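핸드헬드 그리퍼 두 종류 비교, 천 집기 기준으로 의견 부탁드립니다

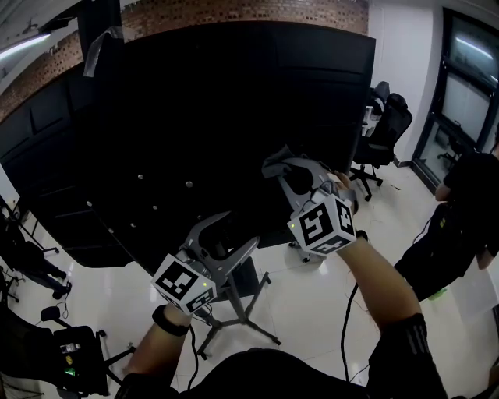 Zarnotow 조작연구팀 게시판 > 장비 > 그리퍼/컨트롤러

글쓴이: triin_u
안녕하세요. Triin Urbonaitė입니다. 한국어가 아직 서툴러서 이상한 문장이 있으면 이해해 주세요.

7월부터 양손 작업에 쓸 그리퍼를 정해야 합니다. 후보는 Flinach의 곡선형 손가락과 Adomaitis의 평평한 손가락입니다. 사진은 곡선형을 양손에 들고 어두운 회색 천으로 연습할 때입니다. 마커 큐브는 양쪽에 다 달았고, 케이블은 아래로 늘어뜨렸습니다.

천 집기를 각각 80회 했습니다. 곡선형은 실패가 3회, 평평한 것은 15회였습니다. 그런데 무게는 곡선형이 116그램 더 무겁습니다. 오래 들고 있으면 손목이 피곤합니다. 저는 그래도 곡선형을 고르고 싶은데, 다른 분들 생각은 어떻습니까?

---

답글: normunds
80회를 한 사람이 다 했습니까? 순서는 어떻게 했습니까? 평평한 것을 나중에 했으면 손이 피곤해서 실패가 늘었을 수 있습니다. 저도 작년에 같은 실수를 한 적이 있습니다.

---

답글: triin_u
네, 제가 혼자 했습니다. 평평한 것이 나중이었습니다. 그 점은 제가 생각을 못 했습니다. 내일 오전에 순서를 바꾸어서 다시 해 보겠습니다.

---

답글: ottilie.n
저는 곡선형에 반대합니다. 천은 잘 집지만 얇은 카드나 종이를 바닥에서 들 때는 손가락 끝이 닿는 면적이 너무 작습니다. 우리 과제 목록에는 천만 있는 것이 아니고 봉투도 있고 접시도 있습니다. 천 하나로 결정하면 나중에 다시 사야 합니다.

그리고 케이블 질문입니다. 오른쪽 케이블이 바닥까지 내려와서 휘어 있는데, 걸어 다니는 작업에서도 이렇게 합니까? 저는 팔꿈치에 벨크로로 한 번 묶고 등 뒤로 보냅니다. 그렇게 하면 그리퍼를 돌릴 때 당기는 느낌이 적습니다.

---

답글: tarmo_r
Ottilie 씨 의견에 반만 동의합니다. 봉투는 곡선형으로도 됩니다. 다만 집는 각도를 낮게 해야 하고, 처음 하는 사람은 배우는 데 시간이 걸립니다. 접시는 제 경험으로는 곡선형이 오히려 편했습니다.

저는 손가락보다 추적이 더 걱정입니다. 두 손을 가까이 모을 때 큐브가 서로 가리지 않습니까? Corer로 기록하면 가려진 구간에서 자세 값이 튑니다. 천을 접는 동작은 손이 계속 만나니까 이 문제를 먼저 확인해 주시면 좋겠습니다.

---

답글: triin_u
Ottilie 씨, 지금은 서서 하는 작업만 했기 때문에 케이블을 묶지 않았습니다. 벨크로 방법은 따라 해 보겠습니다. 봉투와 접시도 시험에 넣겠습니다.

Tarmo 씨, 값이 튀는 것을 저도 봤습니다. 한 손을 조금 높게 들면 줄어듭니다. 하지만 접기 마지막 단계에서는 높이를 다르게 하기가 어렵습니다. 카메라를 하나 더 놓는 것과 큐브를 바깥쪽으로 돌리는 것 중에 어느 쪽이 낫습니까?

---

답글: tarmo_r
큐브부터 돌려 보십시오. 카메라를 추가하면 보정을 다시 해야 해서 반나절이 없어집니다. 돌린 다음에는 오프셋 값을 꼭 새로 넣어야 합니다. 저는 이것을 잊어버리고 하루치 데이터를 버렸습니다.

---

답글: normunds
저는 카메라 추가 쪽입니다. 큐브를 바깥으로 돌리면 팔을 벌릴 때 반대로 안 보이게 됩니다. 반나절은 한 번만 쓰면 되는 시간입니다.

---

답글: lerato_p
무게 이야기가 하나 빠진 것 같아서 씁니다. 저는 손이 작은 편이라 곡선형을 들면 손잡이 아래쪽을 꽉 잡아야 하고, 금방 손목이 꺾입니다. 시험하는 사람을 한 명만 두지 말고 저도 넣어 주세요. 오후 4시 이후에는 시간이 됩니다.

---

답글: triin_u
Lerato 씨, 감사합니다. 그러면 내일 4시에 같이 합시다. 큐브는 제가 오전에 먼저 돌려 놓고, 오프셋도 새로 재겠습니다. 결과표는 이 글에 답글로 올리겠습니다.

---

답글: ottilie.n
봉투는 제 책상 위에 있으니 가져가세요. 창이 있는 것과 없는 것을 둘 다 해 주시면 고맙겠습니다.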